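How to Rework a Song for a Stripped-Down Live Set

A song that fills a room with a full band behind it can fall flat when you play it with one guitar. The steps below are the ones I use when a band has to play a short acoustic slot, such as a radio session or a store appearance. Posted 16 Nov 2019.

Pick the right song

Start with something the singer can carry alone. Have them sing it through once with no instruments. If the verse melody holds your attention, keep going. If the song depends on a synth line or a drum break, put it aside and try another.

Find a key and a tempo

Most recorded songs are pitched so the singer can cut through a loud mix. In a quiet room that can sound like shouting. Try it a whole step down, then a step and a half. When Wagner Tavares and I reworked "Cilside" for his set in August, we went from A down to F sharp and used a capo on the second fret with E shapes.

Then slow it down, but not too far. The record runs at 90 beats per minute. We tried it at 60 and the chorus dragged. It settled at 76.

Cut the arrangement

Write the song out on one sheet of paper, one line per section. Cross out any intro longer than four bars. Cross out instrumental breaks unless somebody on stage can play a solo worth hearing. "Cilside" lost its second bridge and a double chorus, and came down from four and a half minutes to 190 seconds.

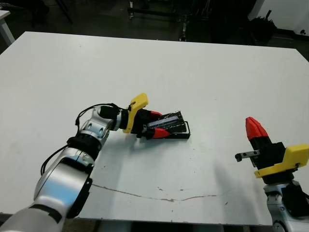 Decide who plays what. With two guitars, keep them out of each other's way: one plays open chords low on the neck, the other plays partial chords higher up, or single notes between the vocal lines. Leave the first verse to one guitar and bring the second in at the chorus.

Change the words if you need to

Some singers like to update a line for the night. Keep the rhyme and the number of syllables, and change a verse, never the hook. Write the new line on the set list. Arlindo Medeiros played a 200-seat room called Brallalau with a new third verse he had only in his head, and he sang the old one.

Rehearse it quietly

Play the song unplugged, sitting down, until you can get through it three times without stopping. Record the last one on a phone and listen the next day. Check these points:

Can you hear every word?
Does the first chorus sound bigger than the first verse?
Does everybody end together?

On the day

Put on new strings the night before so they have time to settle. At soundcheck, ask for the vocal first and the guitars second. Play the quietest part of the song and then the loudest, and give it 20 minutes in all. If the guitar feeds back, turn down the low end on the preamp before you ask for less volume in the monitor.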